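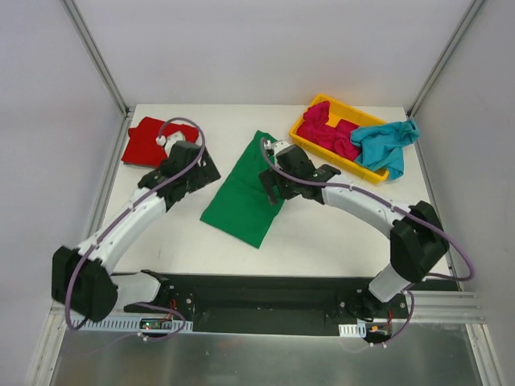 白桌面上的红布和绿布,旁边黄托盘里揉着一块洋红色的。

叠布的闲话

一月二十六日,雨下了一整天,我在家里叠布。

先交代一下我家有多少布。擦碗的、擦桌子的、擦灶台的、垫蒸笼的、包面包的、盖在发面盆上的,还有几块早就说不清是干什么用的,大大小小,一共装了厨房里两个抽屉,外加洗衣机上头那只塑料托盘。家里人嫌多,隔一阵子就劝我扔掉一批。我每次都答应,答应完了就把抽屉拉开,一块一块摸过去,摸完了再一块一块叠回去,顶多挑出一块破得实在不像话的,降级去擦鞋。所以两个抽屉一直是满的,满了这么些年,关的时候要用膝盖顶一下。

我想说的意见很小,小到写成文章有点不好意思:布应该叠,但用不着叠得那么好。

前半句大概没什么人反对,后半句近来反对的人很多。如今讲收纳的文章和短片,一打开就是一抽屉站得笔直的小方块,颜色从浅排到深,每块一样高一样厚,像新出厂的豆腐干。我看着也喜欢,我承认,看的时候心里很舒服,手里的茶都忘了喝。可看完回头拉开自己的抽屉,那点舒服一下子就变成了惭愧,好像日子过得马虎,好像对不起谁。我想了几个晚上,觉得这份惭愧来得没道理。

一块布叠起来,为的是什么呢?往最朴素里说,为的是它占的地方小一点,要用的时候拿得出来,拿出来的时候不至于带出一串别的。做到这几样,叠布这件事就办完了。边对得齐不齐,角是不是尖的,折痕朝里还是朝外,那是另一门功课,喜欢的人尽管去修,修得好我给他鼓掌,可是别把它算进及格线里去。

我母亲叠布就很随便。她先拎着两个角在空中抖一下,啪的一声,很响,抖完往桌上一放,左手压住,右手把远处那头拉过来,大致对上,再对折一次,用掌心从中间往外一抹,就算好了。她叠出来的布,边上总有一截长出来的,参差不齐,远看是个长方形,近看哪条边都不直。我小时候在旁边学,偏要把长出来的那截塞进去,塞来塞去,一块布要弄好半天,她那边已经叠完一摞去洗菜了。她也不催我,只说,你慢慢弄,弄好了放上来。等我弄好了放上去,跟她那些摞在一起,老实说也看不出哪块是我的。

后来自己有了厨房,我才晓得她那一抹的好处。那一抹把布里的气赶出去了,布就老实了,摞得住。边齐不齐倒在其次。

话说回来,我也走过弯路。大约是搬进现在这间屋子的头一个冬天,我在一家叫Barudden的杂货铺里看中了一套布品分隔盒,连盒带隔板,还附一块叠布用的垫板,标价三百七十七块。我在铺子里转了两圈,转到第三圈就抱着它去结账了。店里放着很轻的音乐,样品抽屉里的布一块块立着,颜色配得极好,我当时真心相信,买回去以后我也会变成那样一个人。

用法是这样的:把布平铺在垫板上,依着板上的线往里折,折完抽掉板子,再卷半圈,立进格子里。我照着做了一个星期,每块都叠得漂漂亮亮。第二个星期,有一块擦碗布洗得缩了水,比垫板上的线短了一截,怎么折都不对;另一块是亚麻的,硬,立不住,立一会儿就往旁边倒,倒下去还要把邻居也带倒。我就在格子里塞了别的东西撑着。再后来格子里撑的东西比布还多。到了春天,盒子改装土豆和蒜头去了,装得挺好,隔板正好把发了芽的隔在一边。垫板我垫过一阵花盆。

我讲这个,并没有说人家东西不好的意思。东西是好东西,木料也厚实。毛病出在我家的布上,它们没有一块是同一年来的。有的是整包买的,有的是旧被面裁的,有的是从老家带来的,还有一块绛红的粗布,是当年包一只砂锅寄来的时候裹在外头的,我舍不得扔,留下来隔热,至今还在用,边上烫焦过一小块。要让这样一群来路各异的布长成一个模样,等于要一家老小穿同一个尺码的鞋。

我也听过很有力的反对意见。有位常来喝茶的老邻居,退休前在Remmont做床品的后整理,一辈子跟布打交道。照她的讲法,叠得齐,布才不伤:折痕老在一个地方,那条线上的纱就先断;叠得乱,折痕是随手来的,哪里都受一点,更说不清;只有叠得齐,又每回换个折法,布才经用。我听了很服气。可是我想了想,擦桌子的布大概等不到折痕把它折断,它多半先被酱油和开水送走了。她的道理放在好床单上是真理,放在抹布上就有点隆重。我把这话说给她听,她笑了,说她自己家里的抹布也是往篮子里一扔。

所以要紧的是分清楚。好床单、桌布、过年才拿出来的那几块绣花的,值得清出一整张桌子,洗了手,慢慢叠,叠好中间衬张薄纸,收到高处去。天天要见水见油的那些,对折两回就很体面了。再往下,还有一类连叠都不必叠的,刚收下来的、等着派用场的、说不好算干净还是算脏的,最好有个浅口的托盘给它们待着,揉成一团也不要紧,有一角搭在外头也不要紧。我对这只托盘的感情很深,要专门说几句。

托盘是Odis出的那种最普通的塑料货,本来是端碗用的,浅浅一圈边,放什么进去都看得见。我从前用过带盖的筐,筐看着比托盘像样,盖子一盖,家里顿时清爽。坏也坏在这个清爽上。布进了筐就等于进了另一个世界,看不见,便想不起来,有一回我从底下翻出一块擦过鱼的,那个气味我不想多形容。换了托盘以后,布就摊在眼皮底下,乱是乱,可是乱得明明白白,多了会溢出来,一溢出来人自然就去叠了。我觉得家里总该有这么一块地方,允许东西乱着,乱得有个边。有了它,别处的整齐才守得住。要是处处都得整齐,那就只好处处都假装。

我知道有些勤快人看到这里要皱眉。他们的办法是收下来立刻叠,一块也不过夜。我很敬佩,我也试过,我能坚持的最长纪录大概是从端午到小暑。中间有一天发烧,布在椅背上堆了三天,等我好起来,看着那堆布只觉得灰心,前面一个多月的功夫好像都白费了,索性又多堆了三天。这就是定得太高的坏处。规矩定得太硬,破一次就全塌;规矩松一点,中间留个托盘,人病了、忙了、懒了,都有个缓冲的余地,好了再接着来。过日子要紧的是接得上。

再说说叠的时候。我喜欢在一张空一点的桌子上叠,最好是浅色的桌面,布的颜色一放上去就跳出来,深浅厚薄都看得清楚,沾了什么也看得清楚。早年我图省事,在床上叠,床是软的,布一压就往下陷,怎么抹都抹不平,叠到后来人也想躺下,叠布就变成了午觉。站着在桌边叠就好得多,腰直着,胳膊伸得开,一块的时间只有那么一点点,叠着叠着心就静了。

叠的次序我也有偏见。说明书和短片里都教人先归类,大的归大的,小的归小的,再一类一类叠。我不爱这样。我喜欢抓到哪块算哪块。刚叠完一块四四方方的,下一块偏是长条的,得斜着想一想;再下一块又软又滑,折过去的那半边自己溜回来了。手上一直有点小小的新鲜,不容易烦。要是连着叠十几块一模一样的白毛巾,我大概叠到一半就走神,走神了反而叠得歪。

说到歪,还有一样东西我要替它说句公道话,就是长条。教人叠布的都偏爱方块,好像一块布的归宿只能是方的。可是我家有好几块布就适合叠成长条,窄窄的一溜,一头搭在水龙头边上,或者绕在锅把上,顺手就能用。长条叠起来很难两头一样宽,往往一头宽一头尖,拖出一个小角来。从前我会拆了重叠,现在不了。挂起来的时候那个尖角垂在底下,我看着还觉得有几分神气。

颜色的事也想顺便说一说。前两年很时兴一屋子米白浅灰,布也跟着白了灰了。我跟着买过一包Tuominen的本色棉布,一包一百二十九块,料子真是好,吸水快,干得也快,到现在还是我擦玻璃杯的首选。只是一抽屉全是本色的时候,我拉开抽屉要愣一下,擦碗的是哪块,擦桌子的是哪块,全靠摸。家里别的人不会摸,抓起来就用,于是擦过灶台的去擦了碗。为这个闹过几次不愉快,最后我还是把花花绿绿的请了回来。红的擦桌,绿的擦碗,蓝的擦水池,定下来以后连小孩都不会弄错。有了颜色,布叠得方不方更加无所谓,露出一个角就认得出来。我敢说,一个抽屉好不好用,颜色出的力比折法大。

有人也许要说,你讲了半天,无非是给懒找理由。我也反省过,懒是有的。但我留心过身边的人,包括我自己,家里乱到不可收拾的,倒常常是心里标准很高的那几位。他们总想着要腾出一个整天,把所有的东西拿出来,好好地、彻底地、照着最好的样子弄一遍。整天是很难有的,于是那些布就一直等着,等到抽屉关不上,等到人看见抽屉就绕着走。我有个表亲,为了叠衣服叠毛巾去上过一门网上的课,学费两千块,课上得很认真,笔记记了一本。她家的毛巾后来还是从阳台直接收进浴室,中间不经过任何一次对折。我问起来,她说每次想叠就想起那些步骤,想起步骤就累了,改天吧。

我不劝她把步骤全忘了,花了钱的。我劝她先照我母亲那样叠上一个月:抖一下,对折,再对折,抹一把。边上长出来就让它长出来。一个月以后要是觉得不过瘾,再把笔记拿出来,一步一步往上添,添到哪里觉得累了,就退回来一步,停在那里。她答应试试。这话是年前说的,结果如何我还没去问,问多了又成了催。

我对齐整本身并没有意见。见到别人家那种站得笔直的小方块,我照样羡慕,照样要凑近了看两眼,夸几句,夸得也是真心。有些人手上就是有那种准头,折下去一条线,他们从中得到的快活我很能体会,跟写一手好字是一样的。可是写信的人不必都是书法家,字写得让人认得,信就寄得出去。我怕的只是把少数人的乐趣当成了大家的本分,弄得一个下了班还要做饭的人,对着一堆擦碗布觉得亏心。

还有一点,说出来有些感情用事。叠得太齐的布,我有时候不大敢用。从前那一个星期,格子里的布整整齐齐立着,汤洒了,我第一个念头竟是去扯纸巾,舍不得破坏那一排。为了护着布,去用纸,这就本末倒置得可笑了。布是拿来用的,叠它是为了下一回用它。叠得随和一点,伸手去拿的时候也就不心疼,一把抓过来,该吸汤吸汤,该垫锅垫锅,脏了洗,洗了再叠,这样来来回回,一块布才算没有白织。

今天下雨,阳台上晾不出去,我把托盘里攒的都倒在桌上,叠了小半个下午。中间水开了,去灌了一回热水瓶;又接了一个电话,讲得长了点,一边讲一边用肩膀夹着,手里还在抹那块绛红的粗布,焦掉的那一角照例翘着,压下去又翘起来。叠到后来剩两块实在提不起劲的,一块太大,一块太皱,我看了看它们,又放回托盘里去了。

抽屉关上的时候,还是用膝盖顶了一下。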